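Sep 20, 2023

Bench notes, deer load work-up, continued from the August pages. Rifle is the Cullberg, same scope, same rings, nothing touched since last time except the action screws, which I checked and left alone.

Rosario wants the club to settle on one load before the season, and the Jullar bullet is the favourite because the leaflet says so. I am less keen. The leaflet gives 2670 feet per second and a group you could hide under a thumbnail. It doesn't say what barrel they used, how many shots went into the group, or how many groups went in the bin first.
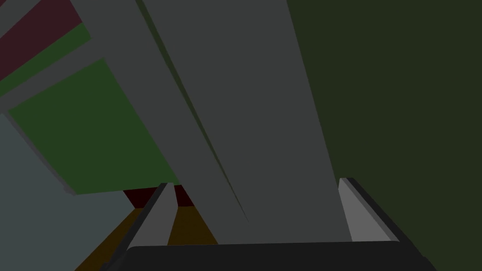

Range results

Paper at 200 yards, off the bench, bags front and rear. Wind from the left, never quite steady, and I didn't try to dodge it.

Jullar: first group decent, second group opened up sideways, third looked like the first. If I'd packed up after one I'd be telling everyone it was a wonder. Average speed came in under the leaflet, as it always does with a barrel this short. Not a complaint, but anyone working out drop from the printed figure will be shooting low and blaming the scope.

Marino (the old load): no group as good as the best Jullar one, no group as bad as the worst. All of them would do for a deer's chest at that distance. I keep coming back to that.

Cleaned the barrel between loads and fired 2 fouling shots each time, not counted. Ottavio thinks cleaning half way through muddies the test. Could be. Leaving it dirty muddies it as well.
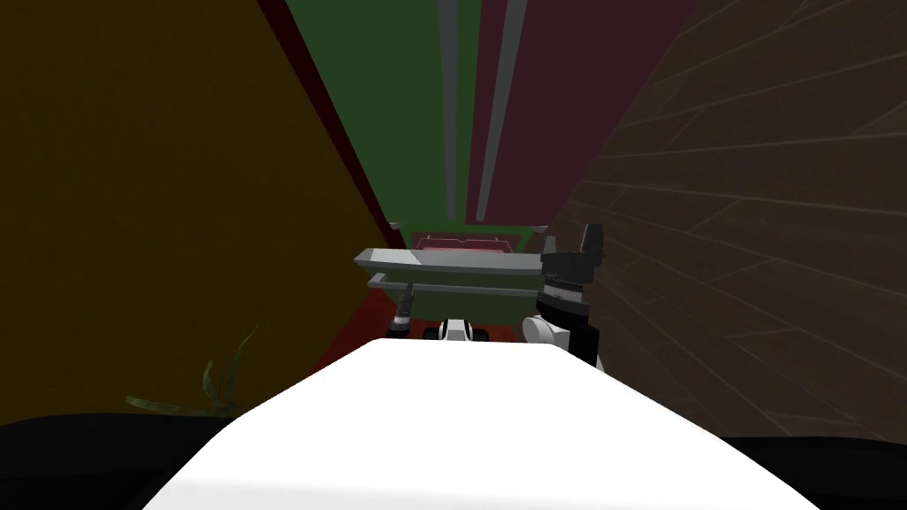
Ottavio Martinelli: You're judging the Jullar on a gusty afternoon and three groups. Shoot it again on a still morning before you write it off. And what happens to the bullet in the animal matters more than a bit of sideways spread on paper.

Fair on the wind. Less sure on the rest. What we have about how it behaves in the animal is two stories from last season, both from people who had just paid for a box. One deer dropped on the spot, one ran into the bracken and was found by the dog. You'd get that with any bullet ever made.

Ran the Kurnow app afterwards with my own speeds put in. It wanted more drop than I saw on the paper. Put in the printed speed and it wanted less. Neither matched, so I'm going by the holes.

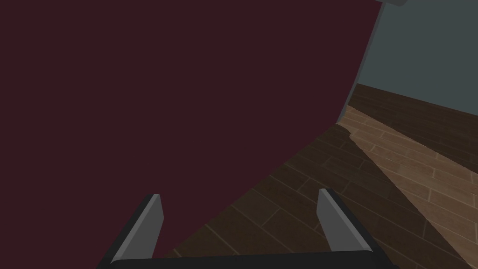
Open gripper by a large maroon surface, plank floor beyond.

Cases: 30 loaded for the day, all necks looked over, one put aside with a faint bright ring near the base. Probably a mark from the die, but it's going in the scrap tin. Trimmed the rest to the same length as before. Powder from the same tub, so at least that can't be argued over.

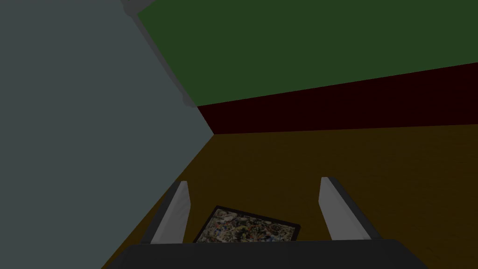 Seating depth is the one thing I haven't tried moving. Rosario Marras swears it closed his groups right up, though he changed primers the same week, so who can say which did it. I'll shift the depth and leave everything else as it is, then shoot both loads in alternate groups so the wind gets at them equally.

Until then the Marino stays in the rifle for stalking. Need more targets, and the rear bag is leaking sand again.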